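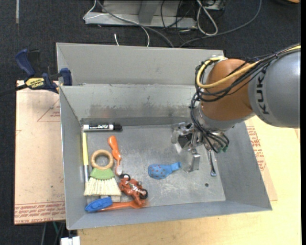
We moved to Gilosby in August and the loft came with us, meaning every box we hadn't opened since the last move. This thread is what I did with it all, in case it helps anyone facing the same job.

First thing, the boxes themselves. I had 31. Most were labelled "misc" or "kitchen/other". One was labelled "do not lose" and had a phone charger and four curtain hooks in it.

I did one box a night after tea, between seven and eight. When the hour was up I stopped, even if the box wasn't finished. Weekends off.

Everything went into keep, give away or tip. I tried a "maybe" pile for the first week. It filled the landing, so I got rid of it and sorted it again properly.

Toys were slower than I expected. The kids are 11 and 14 and hadn't asked for any of it in years, but if they were in the room they wanted all of it. I did those boxes while they were at swimming and let them pick one bag back each.

Charity shops near us won't take anything with a plug. The one on Fukgate takes books, board games and crockery, mornings only. Ring first, they stop when the back room is full.

Board games: count the pieces before you bag them. Two of ours had bits missing and the shop would only have had to bin them.

Photos were the big one. I scanned 2,291 of them on a flatbed and threw out the blurry ones and the doubles. It took longer than all the other boxes together. If I did it again I'd pay someone.

Paperwork: I kept the house stuff, pensions and anything medical. Old gas bills got shredded. The shredder needs a rest every ten minutes or it cuts out.

Storage boxes are Weltar, the clear ones with the clip lids. Dear, but you can see what's inside. I have labelled them anyway, with dates.

There are nine left up there now. Christmas things, camping, the photos we kept and the baby clothes, which I haven't opened.

Next job is the shed.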